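Checking a grasp-success number before you believe it

By Kirstin Semple, 6 December 2018

Most success rates for hand-held gripper demonstrations are too good. I include ours. The Dremudley write-up had a very nice figure in it, and when Geert Van Acker and I went back through the clips we couldn't agree on what a success was. This is the procedure we use now. It is slow, and I'm still not sure it's enough.

Step 1. Write the definition of a grasp before you open any clips. Ours says both pads touch the object and the object moves with the fingers for 16 consecutive images. "Looks held" is not a definition.

Step 2. Pull single images at random and label contact only. Don't let anyone scrub forward to see how it ended. 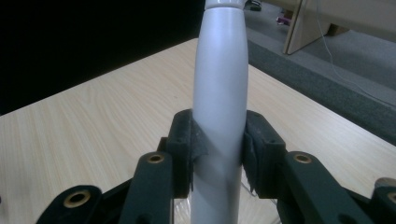

Contact on both sides of a smooth, pale cylinder. Label: contact. Lift: can't be judged from one image.

Plain objects like this one are where labelers get generous. There is no printing on the surface to show whether it is turning between the pads, so slip is easy to miss. Put these in their own group and report them separately.

Step 3. Have two people label the same set without talking. Where they differ, keep both labels. Nataša Dimitriou wanted a vote to settle these. I think a vote hides the thing you're trying to measure.

Step 4. Look at the pads. A policy trained on fresh foam and tested on worn foam is being tested on a different hand, and papers rarely say which they had. Note frayed or peeling edges in the log alongside the open-finger images. 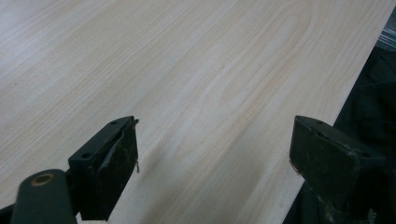
Do I need to label all my clips this way?
A random sample will do. We drew 2000 images, and the disagreement rate had settled well before the end.

Step 5. Report the strict number first and the loose one second. If the gap is more than 5 points, say so in the abstract. Expect complaints from your coauthors.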